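1 April 2025, chip sorting, Gurnus bench

Target for this set is 75 good demos, stacks into the clear tray. Gijs drove, I logged. 13 thrown out so far, mostly bad grips on the edge of a chip. Ryota wants the tray angle changed every few runs - doing that by hand for now. Keep the 50s and 100s in separate stacks at the start. Wrist views:

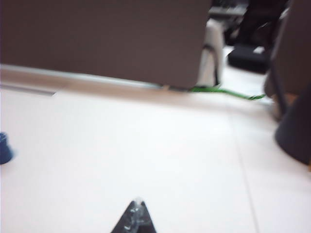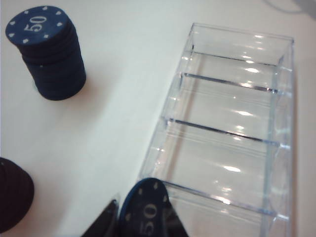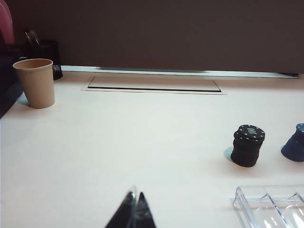

Wrist camera stills: G. Timmermans / Gurnus bench

To do: ask Mirela if she wants the discards kept. Retape fingertips before the next set.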